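Jirwood planner: frequently asked questions

February, by Bartosz Michalski
14 shares | 3 comments

What does Jirwood do?
It takes a pose estimate for a part, finds the matching pocket, and plans the approach and the insertion. It does not drive the motors. Your own controller does that.

Do I need a CAD model of every part?
Yes, for now. A plain mesh is fine. We reduce it to 3000 points on load, so a very detailed file won't help.

How does it match a part to a pocket?
By outline. The part's profile is compared with each pocket at every rotation in the search list. If the best score is under 90, the planner stops and returns "no match" with the candidates it tried.
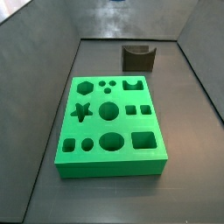 Symmetry is where most setup errors come from. A round peg has no preferred angle about its axis and a square one has four. An arch has only two, and only if you allow it to be turned front to back. Set this in the part file under "symmetry". If you leave it blank, Jirwood assumes one valid angle and may plan a long wrist turn for no reason.

Can it tell which way up a part is?
Only if the pose estimate does. Gray parts on a gray floor give weak edges, so try a lower edge threshold first.

How long does planning take?
About 16 milliseconds per pocket on our desktop machine. Turning off the collision check is faster, but we don't support it.

Does it work with Cater logs?
Yes, from version 59 of the log reader onward.

Comments (3)

Costel Dumitrescu
Is the symmetry field per part or per pocket?

Bartosz Michalski
Per part. Pockets take it from the part they match.

Danuta Kwiatkowski
Lowering the threshold fixed my missing edges, thanks.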